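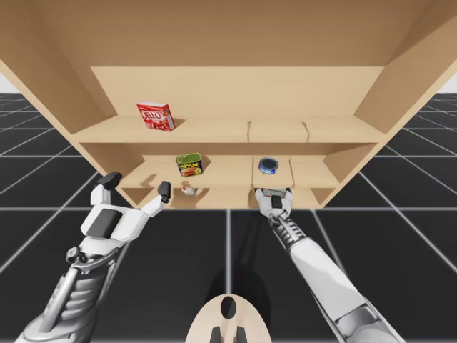
I went into the Nitar shelf pack expecting to spend most of my time on the grasping metrics, and I ended up spending it on the furniture. Nitar sells the pack as an add-on to its simulator license: a shelving unit, a two-armed robot, a set of grocery items and a scoring script. Most packs I've tried give you an open table where every object can be reached from above, so the planner gets an easy ride. With shelves it has to come in from the front, and the board overhead gets in the way of everything. You can get a feel for the problem from Figure 3, where the right gripper has its fingers on either side of a greyish-green object tucked just under the edge of the middle shelf, while the left one is open and empty. That lowest level is where our baseline planner earned most of its failures, and I'd buy the pack for that level alone.

We ran 200 trials per level with the default controller, then another 200 with the Standum planner that Marwan Karaki had already tuned for our lab arms. I won't repeat the table from the last section, but the short version is that the upper shelf was close to solved in both cases and the bottom one wasn't. Nearly all of the bad runs ended the same way, with the wrist or the back of the gripper touching a board on the approach. Very few were slips. I'd guessed the opposite (and lost a lunch to Sombat Wattanapong over it).

The items deserve a word too. I like that the pack mixes shapes that want different grasps. A JELL-O box and a SPAM can don't ask the same thing of a two-finger gripper, and a short round can is a nuisance in its own way, because there isn't much height to hold on to. What I missed was clutter. The default layouts leave a lot of bare board, and you have to write your own placement file to pack things tightly. Sinan Aydoğan wrote ours in an afternoon, so it's not hard, but at this price I'd want a few crowded layouts in the download.

Setup was the part I enjoyed least. The installer asked for a Dusero license server we don't run, and the error message pointed to a help page for an older release. Nabil Qaisi got around it by setting the local key by hand — the steps are in our appendix — and after that it started cleanly on all 7 machines. Support did write back the next morning with the same fix, which I thought was decent of them.

One caution for anyone planning to compare numbers with ours. The scoring script counts a trial as successful once the object has been lifted clear of its shelf, even if the arm brushes the unit on the way out. We changed that and counted any contact with the boards as a failure, so our rates are lower than what you'd get out of the box. Sawsan Saliba rescored 400 of the logged trials under both rules, and the gap was biggest, again, at the bottom level. Both sets of scores are in the supplementary files.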